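**Gripper budget for a produce handling cell – fingers now or force sensing now?**

**tarn_weld** wrote:

Putting together the equipment request for a small pick and place cell at our Rendirton site. Single arm, parallel gripper, wrist camera, white table. The work is moving produce between the tabletop and a round tray. Potatoes first, other items later. Arm and controller are already approved. What remains is $1,000 for end-of-arm parts, and it has to be committed by December.

Option A is 2 sets of textured fingers plus spare camera cables. Option B is a used force-torque sensor and no spares.
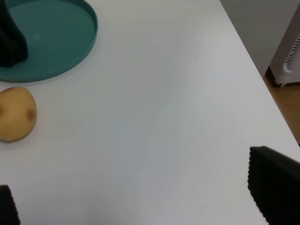

My concern with A is that the fingers are a wear part and I have no data on how long the ridges last against skins and grit. My concern with B is that a single failed cable stops the cell, and our purchasing lead time is 4 weeks.

Quotes in hand are from Clullov (fingers) and Saithong (sensor). Prices valid through the end of the quarter.

---

**Afiq Hutapea** wrote:

Option A. A sensor on a cell with no spare cables is a sensor you will be looking at while the cell is down. Route the camera cable with a service loop and it will last longer, but buy the spare anyway.

On wear, log grip width at close for the same item every shift. When the number drifts, swap the fingers. You don't need a force-torque sensor for that if your gripper reports position.

---

**mk_palletizer** wrote:

Disagree. Potatoes vary in size and firmness, and a position-only gripper will bruise the soft ones or drop the large ones, depending on how you set it. We ran 3 months without force feedback and the reject bin paid for nothing. Buy the sensor and 3D print the fingers.

---

**Afiq Hutapea** wrote:

> Buy the sensor and 3D print the fingers.

Printed in what? If this is food contact, the material has to be approved and layer lines trap soil. Your washdown people will reject it. Also, most electric grippers have a current limit. Set that low first and see what your bruise rate is before spending on a wrist sensor.

---

**tarn_weld** wrote:

Not food contact for this phase. It's a trial cell and the produce gets discarded. Gripper does report position and has a current limit, resolution unknown. The data sheet gives a force range and nothing on repeatability at the low end.

---

**mk_palletizer** wrote:

Then test the low end before you order anything. Kitchen scale with a lever, or a cheap load cell between the fingers. If it repeats within 10 percent I withdraw the objection. Ours did not – friction in the drive ate most of the setting below a certain point.

---

**ostrava_b** wrote:

Has anyone bought fingers from Vilimar? They sell the pads separately from the finger body, so the wear part is cheaper. The screws are tiny and need threadlocker. Check the bolt pattern against your jaws, since theirs changed with the June 2021 catalog.

---

**tarn_weld** wrote:

Did not know about the split pads. That changes the split between fingers and spares, so I'm requesting a quote. Load cell test is on the bench list. I'll post the numbers with the current settings once I have them, and I'm holding the Saithong quote open until then.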